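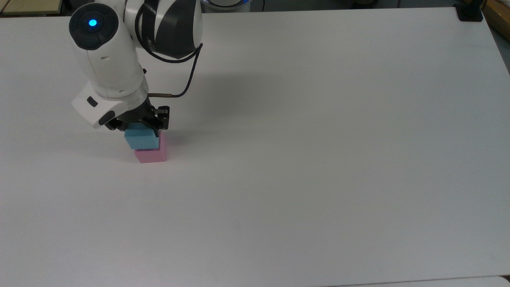 水色のブロックを把持するロボットアーム。その下にピンク色のブロックが置かれている。

積み上げ作業学習キット「Kellosia」の貸出開始について

技術支援課では、2020年11月5日より、卓上型ロボットアームのための積み上げ作業学習キット「Kellosia」の貸出受付を開始いたします。対象は、賛助会員および共同利用登録をお済ませの教育機関、研究室、企業の方です。本号では、キットの概要、貸出に先立って当課が行った評価の結果、ならびに申込方法についてご案内いたします。

導入の経緯

当課の共用ロボットアームは、これまで主として教示操作の講習と、加工部品の搬送に関する相談対応に使用してまいりました。一方、5月に実施した利用者アンケートでは、「把持の基礎を手元で繰り返し練習できる教材がほしい」「対象物を自分で用意するところから始めるのは負担が大きい」とのご意見を複数いただきました。回答の中には、講習で使った金属部品を借りて帰りたいというご要望もございましたが、部品の多くは会員企業からの預かり品であり、お貸しすることができませんでした。

そこで、教材の開発を行うKornovness社に相談し、同社が大学向けに提供しているKellosiaを二式導入することといたしました。国内での納入と保守はGrgić商会が担当いたします。機種選定は共用機器担当のトリグヴェ・リンドホルム、評価は教育担当のビムラ・ドゥベイが行いました。

キットの構成

Kellosiaは、発泡素材のブロック一式、作業用スクリプト、指導者用手引き、および記録用ソフトウェア「Civel」から成ります。ロボットアームとグリッパは含まれません。ご自身の機体をお使いになるか、当課実習室の共用機をあわせてご予約ください。

ブロックは軽量で、落下させても卓面や指先を傷めにくいものです。淡い色調で塗り分けられており、カメラによる色の識別を課題に含めることもできますが、初学者向けの課程ではカメラを使用いたしません。既知の位置にあるブロックをつかみ、別のブロックの上まで運び、置いて離すという一連の動作を、位置の指定だけで組み立てることが最初の課題です。

指導者用手引きは116ページの冊子で、各課題のねらい、準備、標準的な所要時間、よくある誤りが記載されています。原文は英語ですが、序章と安全に関する章については当課で日本語訳を作成いたしました。残る章の翻訳は、申込状況を見ながら進めてまいります。訳文へのご指摘は技術支援課までお寄せください。

Civelは、アームの手先位置とグリッパの開閉量を時系列で記録し、試行ごとに保存するソフトウェアです。動作条件を変更した際に、前回の試行と並べて比較することができます。データは利用者の計算機に保存され、外部への送信は行われません。

評価の概要

評価では、平行開閉式のグリッパを備えた共用アームを使用し、ブロックを一段積み上げる基本課題を対象といたしました。開始位置と目標位置を変えながら100回の試行を行い、把持、搬送、接地、解放の各段階で生じた不具合を記録いたしました。

搬送中の落下は認められませんでした。不具合の大半は、接地と解放の段階に集中しております。とりわけ多かったのは、目標の高さをブロックの寸法どおりに設定した結果、下側のブロックを押し込んでしまう例です。発泡素材は容易に変形するため、押し込んだ状態で指を開くと、復元する力によって上側のブロックがわずかに動くことがあります。高さに少しの余裕を持たせ、下降の速度を落とすことで、この現象は目立って減少いたしました。

次に多かったのは、水平方向のずれです。一段の積み上げであれば、多少のずれがあってもブロックは安定しますが、段数を増やす課題では誤差が累積いたします。手引きでは、三段目に進む前に把持位置の基準を取り直すよう求めており、評価の結果からも、この手順は省略しないことをお勧めいたします。

把持力については、工場出荷時の値のままではブロックの側面に跡が残る場合がありました。貸出品には、当課で確認した推奨値を記した用紙を同封いたします。ただし、適切な値は指先の形状や滑り止めの有無によって異なりますので、ご自身の機体をお使いの場合は、必ず低い値から順にお試しください。

耐久性に関しては、製造元の資料に、ブロック一個あたり約1,000回の把持を交換の目安とする旨の記載があります。当課の評価はこの回数に達しておらず、目安の妥当性を確認したものではございません。角の欠けや著しいへこみが見られるブロックは、回数にかかわらず使用を中止し、返却時にお知らせください。

改善を要望した事項

評価を通じて確認された課題のうち、次の二点については、Grgić商会を通じて製造元に改善を要望いたしました。

一点目は、Civelの時刻表示です。記録ファイルの時刻が協定世界時で保存されるため、実習の記録用紙と照合する際に換算が必要となります。次回の更新で表示形式を選択できるようになるとの回答を得ておりますが、更新の時期は未定です。

二点目は、サンプルスクリプトの初期姿勢です。スクリプトに書かれた待機位置は低く、ケーブルの取り回しによっては、手首を回した際に配線が張る可能性があります。当課の共用機では、待機位置を上方に移した修正版を使用しております。修正版は貸出時に記憶媒体でお渡しいたしますので、製造元のサンプルを実行する前に、内容をご確認ください。

製造元で本製品を担当するカリオピ・コレフ氏からは、次のコメントをいただきました。

「Kellosiaは、積み上げに成功することだけを目的とした教材ではありません。ずれたとき、傾いたときに、学習者が記録を見て原因を考える時間を授業の中に確保していただきたいと考えています。ご要望のあった点については、開発部門で対応を検討しております。」

先行利用について

貸出開始に先立ち、会員である工業系専門課程の教員、デスピナ・シェフ氏に、授業での先行利用をお願いいたしました。同氏の報告によれば、受講者は全員がロボットアームの操作経験を持たず、導入の講義の後、班ごとに基本課題に取り組みました。課題そのものより、座標系の理解と原点の確認に時間を要したとのことです。

同氏からは、班の人数を三名以下とし、操作、監視、記録の役割を課題ごとに交代させる運営方法をご提案いただきました。また、記録係がCivelの画面に集中しがちで、アームの動作を見ていない場面があったため、二回目以降の授業では、動作中は全員が手を止めて機体を見ることを約束事としたとのことです。当課の講習でもこの方法を採用いたします。

貸出の条件

貸出期間は、搬出日を含めて14日間です。次の予約がない場合に限り、一度の延長を承ります。延長をご希望の方は、返却予定日の前日までにご連絡ください。

賛助会員の利用料は無料です。共同利用登録のみの方には、消耗品費をご負担いただきます。送付をご希望の場合の送料は、往復とも利用者のご負担となります。実習室での利用については、従来の機器利用規程に定める料金を適用いたします。

ご自身の機体で使用される場合は、事前に機種名、グリッパの開き幅、制御用計算機の環境をお知らせください。開き幅がブロックの寸法に満たないグリッパでは使用できません。Civelに未対応の機種であっても、ブロックと手引きのみの貸出は可能です。

安全上のお願い

ブロックは軽量ですが、アームの動作に伴う危険は、対象物の重さにかかわらず存在いたします。非常停止の位置を作業者全員で確認し、動作中は可動範囲に手を入れないでください。ブロックの位置を直す際は、必ずアームを停止させてから行ってください。学生が使用する場合は、当課の安全講習を修了した指導者の立ち会いを条件といたします。

安全講習の修了証の有効期限が切れている方は、貸出の前に更新の手続きが必要です。更新講習は実習室にて随時実施しておりますので、申込時にその旨をご記入ください。

申込方法

所定の申込書に必要事項をご記入のうえ、技術支援課の窓口にご提出ください。会員専用ページからの申込みも可能です。受付は先着順とし、授業での利用が重なった場合は、担当者より日程の調整をお願いすることがございます。見学のみのご希望にも対応いたしますので、事前にご相談ください。

申込みおよび日程に関するお問い合わせは、窓口担当のドラギツァ・パヴロヴィッチが承ります。キットの技術的な内容については、ビムラ・ドゥベイまでお願いいたします。

（技術支援課）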